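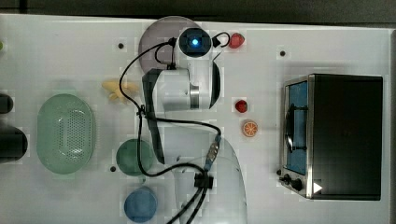

This site uses cookies to remember your display settings. Accept | Manage

Filed under: Robot Learning / Datasets / Evaluation

March 12, 2026
Posted by the Kovov maintainers

Kumia: wrist and overhead video for testing Stundura

README and data card

Read this before using the numbers

Kumia is a small set of robot arm recordings made to test one claim. The claim is that Stundura, our method for predicting a missed grasp from video, can flag a bad approach before the gripper closes. We wrote Stundura and we recorded Kumia, so treat any result that pairs the two with suspicion. We do.

The short version is that Stundura works better than guessing on this data. We are not convinced it does so for the reason we first gave in October. Several checks below point to a much duller explanation, and the data is being released mainly so that other people can run checks we haven't thought of.

What is in it

187 episodes, each one a single attempt to pick up or move a toy kitchen item on a white tabletop. Every episode has two video streams: one from a camera at the wrist, one looking down on the table. There is also a joint log, a gripper log and a one-line outcome label (held, dropped, missed, unclear).

Nearly 2,000 frames from the wrist stream also carry a hand label for whether the target sits between the fingers. Labels were made by looking at stills with no access to the rest of the episode. The labelers disagreed more often than we had hoped, mostly on frames where a target was close to one finger. Disagreements are kept in the file labels_raw and should be used. The file labels_merged hides them.

How Stundura uses the video

The method takes a short run of wrist frames and gives a miss score. It doesn't get the overhead view, the joint log or the name of the target. We called this "reading the approach" in the first draft of this card. That phrase has been taken out. A score that goes up before a miss doesn't show that anything was read. 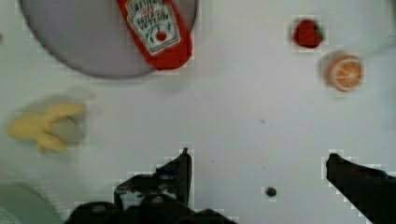
Blur is the first thing to worry about. The wrist stream moves with the arm, so the amount of smearing in a frame can give away how fast the arm is going, and fast approaches in Kumia miss more often. A model could score well by measuring speed and nothing else. The smearing isn't even across a frame, either: with the toy banana strongly blurred at the left and the ketchup label too soft to read, the pointed tip of the left finger can still be made out near the middle. We suspect the fingers are doing a lot of the work, as they are the one thing that is in almost the same place every time. When we masked everything except the gripper, the miss score barely changed on most episodes. That is a bad sign for a method that is supposed to be about the target.

We then did the reverse and masked the fingers. Scores got worse, but the ranking of easy and hard episodes mostly held. So the background carries something too. It may be the target. It may also be the layout, because objects were not moved between every episode, and a few arrangements were much harder than others.

Known problems

The layouts repeat. We set aside 8 layouts for testing, and two of them turned out to be near copies of training ones, with the plate shifted by a small amount. The corrected split is in splits/strict. The old split is kept only so that earlier numbers can be reproduced. Please don't report on it.

The wrist video is compressed. Blocky patches show up along dark edges, which is exactly where a contact question gets decided. We no longer have uncompressed copies.

The outcome labels come from the operator's notes. "Missed" and "dropped" were used loosely in early sessions, and a slow slip could be entered as either one.

The items are toys. Nothing in Kumia tells you how the method would do with a real strawberry.

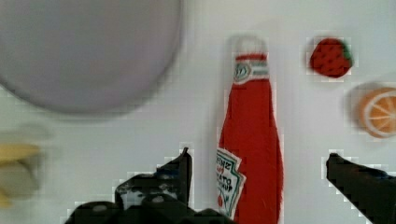
The set also leans toward targets that are easy to tell apart by color. A strong color against a white table is a generous test. Anyone hoping to claim that Stundura finds objects should try it with pale items on a pale surface, and we would expect it to do poorly. We haven't run that test.

Baseline

Tyagi is our baseline. It's a plain rule that looks only at the joint log and flags an episode when the wrist is still moving quickly late in the approach. It took an afternoon to write. On the old split Stundura beat it clearly. On the strict split the gap is small enough that it changes sign depending on the random seed. We reported the first of those results in a talk and did not have the second one yet. If you saw the talk, please go by this card.

Suggested use

Use Kumia to test whether a wrist-video method is leaning on speed, layout or gripper pose. It's decent for that. Report Tyagi next to whatever you train, on the strict split, with more than one seed. Treat "unclear" as its own outcome; folding it into "missed" makes everybody's numbers look better, ours included.

Don't use it to rank general grasping methods or to support claims about food handling.

Questions received

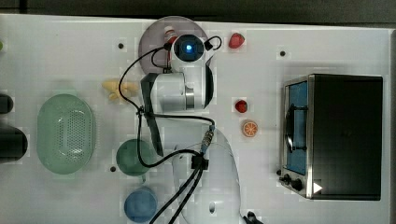 A reader of the draft card asked why the overhead stream was left out of the method if it was recorded anyway, and whether adding it would settle the matter. It would help, the reader wrote, but only if the two streams were lined up in time, "and I can't find anything in the card that says they are."

They are lined up by file timestamp and nothing better. We have seen the streams drift apart in longer episodes and have not measured by how much. For questions about which layout was in use, the overhead view is fine. For anything about the moment of closing, we wouldn't trust it. A sync file is planned, though the fix depends on gripper logs that have gaps in the early sessions, and those sessions may have to be dropped.

The same reader suggested training on shuffled wrist frames, to see if order matters to the score at all. We are running that now. Results will be added to results/shuffle whichever way they come out.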